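How to Read a Recession Forecast Without Rearranging Your Savings

Every November the outlook reports arrive. Banks publish them, fund companies publish them, and a man at my gym more or less publishes one verbally. Most give a percentage chance of recession over the next year, and most readers treat that percentage like a weather forecast. I don't think it deserves that much respect. Still, the reports are not worthless, and you can get something out of one in an evening if you read it in the right order.

What you need: one outlook report, last year's report from the same firm, your most recent account statements, and a pencil.

Step 1. Skip the summary and find the definition

Look for the place where the author says what would count as a recession. Some mean two quarters in a row of shrinking output. Some mean whatever the official dating group later declares, often many months after the fact. Some never say. If yours never says, write "undefined" on the cover and lower your expectations. A forecast that can't be marked wrong can't be marked right either.

Also check the time window. "Rising risk" with no end date will be correct eventually. The same goes for "later in the cycle than we were."

Step 2. Pull out last year's report

This is the step most people skip, and I would do it before reading another page. Write last year's three or four main calls in one column and what happened in the other. Be strict. "Volatility may increase" is not a call.

I did this with the Dulton outlook, which my sister-in-law Graciela Vergara gets through her retirement plan. Last year's edition put the odds of a recession at 35 percent. There wasn't one. The new edition says the firm's view "was borne out." It might have been, since 35 percent leaves plenty of room for nothing to happen, but you could have printed that sentence either way.

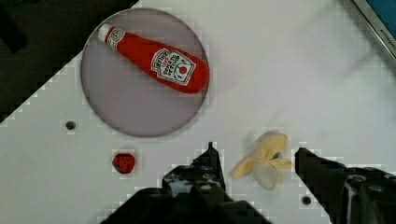
Ketchup bottle toy on a plate.

Step 3. Sort the indicators

Most reports lean on the same handful: the yield curve, jobless claims, housing permits, credit spreads, consumer surveys. Make two lists. On one, put the indicators that tend to move ahead of the economy. On the other, put those that move with it or trail it. The unemployment rate usually belongs on the second list, whatever the chart's title claims.

Then ask how many past recessions each chart covers. A line that "has predicted every downturn" over a span with only a few downturns in it hasn't been tested much. Look at the false alarms too. They are often there in the chart, unshaded, with no label.

The Dulton report has 13 charts. By my sorting, five looked ahead. The rest told me how things had been going, and I had already read about that in the paper.

Step 4. Watch the starting dates

A chart that begins right after a bad stretch makes everything since look healthy. A chart that begins at a peak does the reverse. If the charts in one report all start in different years, be suspicious. Sometimes the data simply doesn't go back further, and a decent report will say so in the footnotes.

While you're down there, read the rest of the footnotes. The Hundis quarterly letter once showed me a handsome line for small-company earnings, with a note in gray type saying that companies losing money had been left out. That changes the chart quite a bit.

Step 5. Find out what they sell

Turn to the last section, usually called something like "positioning" or "what it means for investors." If the firm sells bond funds and the conclusion is more bonds, that doesn't make the conclusion wrong. It does mean you should be able to trace it back to evidence earlier in the report. Try it. Draw an actual pencil line from each recommendation to the page that supports it. Where you can't, cross out the recommendation.

Peter Vondráček, who taught the evening money class I took in Irkwood, used to hand out reports with the last section torn off and have us guess the advice. We got it wrong a lot. The same data could have supported nearly anything.

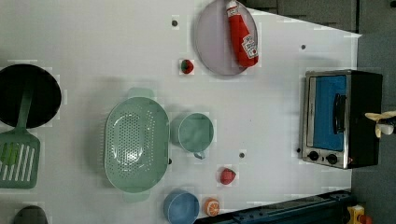
Toy kitchen things on a white tabletop, with the strawberry beside the plate.

Step 6. Do your own arithmetic

Put the report away and get out your statements. Work out these, in dollars:

How much you would need each month if one paycheck stopped.

How many months your cash would cover.

How much of your invested money you expect to spend within five years.

What a large drop in stocks would do to the total. Pick a size that scares you a little.

If the cash figure is thin, build it up. That is sensible in an expansion and in a recession, and no percentage in a bank's report should change it. Graciela decided to move an extra 500 dollars a month into savings for a while. She could have reached that decision without the report, and I told her so.

If you have a high-rate card balance, look there before you touch your stock and bond mix. The interest is certain. The recession isn't.

Step 7. Wait before acting

If you still want to change something, write the change down with your reason and the date, and leave it alone for a couple of weeks. Then reread it. "The report sounded worried" doesn't count as a reason. "I'm retiring in two years and I hold more stock than I can stand to watch fall" does.

Check for taxes and trading costs before selling anything in a regular account. These rarely appear in outlook reports.

Keep the report in a folder with your notes from Step 2. You'll want it next November.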